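The planner behind the cup demo at Stinbridge began as a side project, and its lead developer still lights up when she talks about it. "I wrote the first version in November on my kitchen table," she says. "It was awful! It thought every basket was a solid box."

Wire mesh is her favourite topic. Depth readings fall through the gaps and land on the table, so a naive planner sees a wall one moment and nothing the next. Her fix, a module the team calls Pitmont, fits a few straight rods to the cloud first and then fills in between them. "You stop asking what each point is and you ask what shape would explain the lot of them. I love that."

The team replays 200 recorded grasps against every change to the code, and the current build plans a clear path in 92 of every 100.

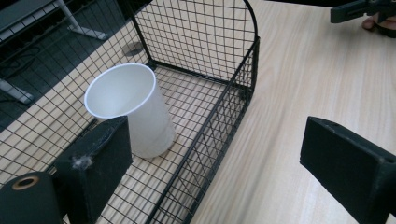
The black mesh basket on the wood-grain table, with the gripper fingers open.

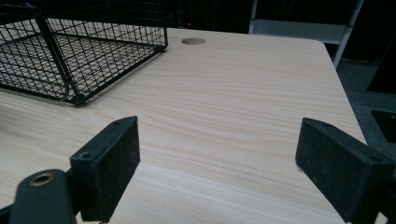
How long does the planner take to come up with a path?

Some 175 milliseconds on an ordinary desktop, and most of that goes on fitting the rods. The path search itself is quick. She reckons the fitting could be halved by reusing the last result, provided the basket hasn't been bumped.

Her other enthusiasm is the replay viewer, which began life as a debugging script and now has its own colour settings and a scrub bar. "You can drag back to the exact tick where the planner changed its mind. We found 5 bugs in the first afternoon, and one of them was mine from the kitchen table."

Next on the list is a proper release of Cirnham, the message layer underneath it all. She's rewriting the docs first, starting with the install page.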